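Eltilholm hang on at Peltley

A win is a win, and Eltilholm needed one. After three losses in a row they went to Peltley on Saturday and came home with the points, though the last quarter of the match was hard to watch if you follow the visitors.

The first half was mostly kicking. Both fullbacks had the wind to deal with and neither side wanted to run from inside its own half. Eltilholm took the lead with a penalty and then scored the only try before the break, a driving maul from a lineout five meters out. Peltley knew it was coming and still couldn't stop it. Their pack gave away too much weight in the second row, and that has been the case since September.

Peltley came back after halftime. They moved the ball wide sooner, their wings finally got some work, and they crossed in the corner after a scrum against the head. The conversion missed. Then Eltilholm lost their openside to a yellow card in the 72nd minute for hands in the ruck. I thought it was harsh at the ground and I still think so, but he had been warned. 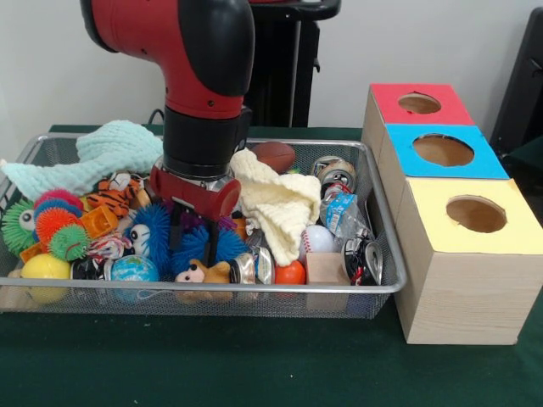
The scrum

Eltilholm's front row won this game. They got four penalties out of the scrum and the loosehead played the full match, which he hasn't done all season. The crowd was given as 2,000 and most of the noise came in those last minutes, when Peltley had a scrum on the Eltilholm line and were shoved straight off it. The ball came loose, the scrumhalf hacked it into touch and the referee blew for time.

Tackling was better too. The club's stats page has Eltilholm making 141 tackles, and the back row did a big share of those. The midfield still drifts too early and a quicker side would have cut through it.

Next up

Ploltulberg at home. They are top of the table and have the best lineout in the league, so the maul won't be as easy to set up. I'd start the same pack and bring the younger center in at 13. The bench needs a proper kicker on it as well.

I'll be in the usual spot behind the posts at the river end.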